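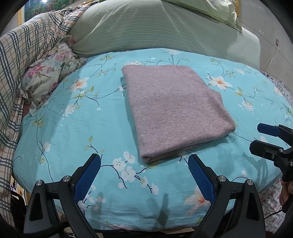 Folding towels and throws: thirds or halves?

Home & Laundry > Folding and Storage
28 July 2025

peltby_kirsty
I fold everything on the bed because it's the only flat surface in the house big enough. For years I've folded in half, in half again, and then once more. My sister stayed with us and refolded the whole closet in thirds while I was at work. Now the stacks look better from the front but half of them hang over the edge of the shelf. The shelf is narrow and I can't change it.

Before I redo the lot, which way do you all fold, and do you fold soft fuzzy things differently from regular cotton? The fuzzy ones are what give me trouble. They look square on the bed and by the time they're in the closet they have slumped.

ManaiaK
Thirds lengthwise, then fold to fit the shelf. The first fold sets the width, and the rest is only about depth. If it hangs over, your sister stopped one fold early.

For fuzzy fabric I press the air out with my forearm after every fold. Start at the fold and push toward the open side. If you push the other way it balloons.

two_sheets_short
Halves. Thirds are for stores and hotels. With halves you line up corner to corner and you know it's even. With thirds you are guessing where the third is every single time.

ManaiaK
You're guessing the first few times. After that your hands know.

two_sheets_short
Mine don't, and I have been doing laundry for a family of six for a long time.

ashbyrow
It depends what it is. Bath towels in thirds, hand towels in half and half again, throws rolled. I don't stack fuzzy things at all anymore. They stick to each other, and when you pull one from the middle the one above comes with it.

peltby_kirsty
Rolled how? I tried rolling a throw once and it came undone in the basket.

ashbyrow
Fold it in half lengthwise, turn one end over at an angle so you get a pocket, flip it, roll from the other end and tuck the last bit in the pocket. It holds fine. It does leave a crease on the diagonal, and if that bothers you, don't do it.

DrawerThree
Can I ask a side question. Do people fold on a made bed or an unmade one? My husband says folding on the bare fitted sheet is unsanitary. I say the comforter is too puffy to fold on.

two_sheets_short
On the sheet, comforter shoved to one side. You can't get a straight edge on something padded.

ManaiaK
Same. Comforter goes to the side and the pillows stay at the top out of the way. If the sheet is clean enough to sleep on, it's clean enough to fold on.

gretl_m
Disagree with both of you. Clean laundry should not go on a sheet people have slept in. I spread an old flat sheet over the bed first and take it off when I'm done. It takes a few seconds and it goes in with the next wash.

two_sheets_short
That's one more thing to wash and fold.

gretl_m
It's one flat sheet, once a week.

DrawerThree
I will show him this and he will pick the answer he likes.

peltby_kirsty
Back to the shelf please. I measured one of the towels in thirds and one in halves. In thirds with the extra fold Manaia mentioned, it fits with a little room. So that's the bath towels settled. The fuzzy ones still slump. I pressed them the way you said and it helped, but the folded side sits up higher than the open side and the stack leans.

ManaiaK
Alternate them. Fold to the front on one, fold to the back on the next. The stack will come out level.

two_sheets_short
And then it looks like a mess from the front.

ManaiaK
It looks like a stack of towels in a closet with a door on it.

ashbyrow
You can keep the folds all facing front if you keep the stack low. Three high is fine. Past that they lean whatever you do. I have a Trarnine shelf divider between my stacks and that helps a bit with the sideways lean, though it does nothing for front to back.

peltby_kirsty
Does the divider clip on or screw in? We rent.

ashbyrow
Clips on. It only fits solid shelves, not wire. Check the thickness of yours before buying, mine needed a piece of cardboard wedged in to stay put.

UviaStreet
Reading this with interest. One thing I haven't seen anyone mention is fabric softener. Once I stopped using it on the fuzzy stuff, it folded flatter. I can't prove that was the cause. I had also started drying it on low around the same time.

gretl_m
Softener coats the fibers. I don't use it on towels either, they don't absorb as well.

two_sheets_short
I use it on everything and my towels are fine.

UviaStreet
Could be the dryer setting then. I'd try that first, it costs nothing. Also let them cool before you fold. Mine slump more if I fold them straight out of the dryer.

peltby_kirsty
I do fold straight out of the dryer. I'll leave the next load on the bed for a while and see.

DrawerThree
On the fitted sheet or on gretl's extra sheet?

peltby_kirsty
On the fitted sheet. Sorry gretl.

gretl_m
Your house.

peltby_kirsty
Update. Left the load to cool, folded the bath towels in thirds plus the extra fold, and put the fuzzy ones in low stacks with the folds facing front. They have been in the closet for two days and are still level. I didn't bother alternating. The throws I rolled, and one came undone because I made the pocket too shallow, so I did it over.

My sister has been told she was nearly right.

ManaiaK
Good. Deeper pocket next time, the width of your hand at least.

two_sheets_short
Still halves here.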